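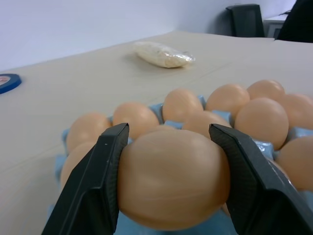

Plorkmont review: cleaning up an old blog

This site uses cookies to remember your preferences and count visits. Accept | Manage settings

So I finally gave in and paid for Plorkmont, the cleanup tool for people whose blogs have gotten out of hand. Mine has 559 posts on it. The oldest ones have three different tagging systems (all mine, all abandoned) and links pointing at sites that closed ages ago.

Setup was easy. You paste in a key, pick which folders it can touch, and let it crawl. My first scan took 20 minutes, and I could keep writing in another tab while it ran. I tried Flavus last spring and that one locked me out of my own editor until it finished – never again!

The link checker is the part I'd pay for by itself. You get a plain list with the post title, the dead address and a box to type the new one in, and that's it. I found a recipe roundup with the same dead link pasted in twice, which was a little embarrassing. It does flag slow sites as dead sometimes, so click through before you delete anything.

Tags are where I got cranky. Merging "breakfast" and "breakfasts" works fine, but you have to do it one pair at a time, and there's no undo once you hit save. Santoro lets you drag a whole pile of tags together and then change your mind. I merged "baking" into "basics" by accident and spent most of an evening fixing it by hand. Make a backup first, please.

The search box it adds to your sidebar is nice and quick. It looks kind of gray and sad on my theme (I use Gristero, the wide layout) and the only color choices are gray and darker gray. I got it looking okay with a bit of custom styling I copied from the help pages, but a beginner might just leave it off.

Price is $79 a year, or $29 if you only want the link checker. I bought the full version and I think I'll drop down when it renews, now that my tags are mostly under control. The reminder emails about upgrading are a bit much, too. You can turn them off under Account, then Notices, at the very bottom.

If you've got a small blog, skip it and spend an afternoon clicking your own links. For a big messy one like mine I'd say go for it – four stars, and I'd bump that up if they ever add an undo button.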